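Cable hosts yelling at columnists - fine, old sport. What bugs me is the apology afterward. Craig Drummond goes on the Trevbridge morning show, calls a reporter a liar, then five hours later posts that he was "taken out of context." What context? We all heard it. The whole segment is up, 780 comments under it last I looked.

And the station? Nothing. Not a word. They ran the clip again at noon becuase it got clicks.

I used to defend Drummond. Loud, sure, but he did his homework. Not lately. Nathalie Timmermans asked him for one source on the school story. One. She got a rant about elites.

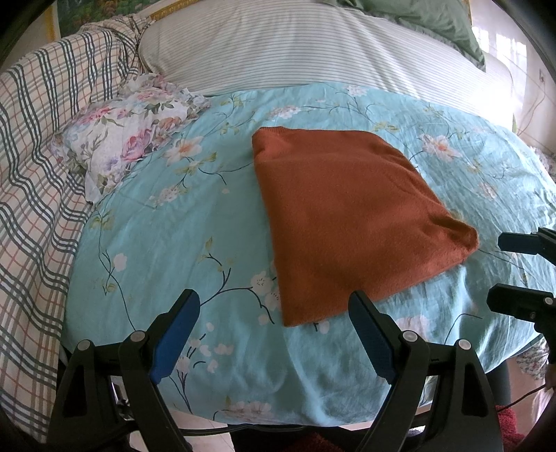

By Abelardo Condori | Opinion | 25 March 2023

So give her the source, or say you dont have one. Takes a minute of airtime. Until then I'm listening to the ball game on the other station.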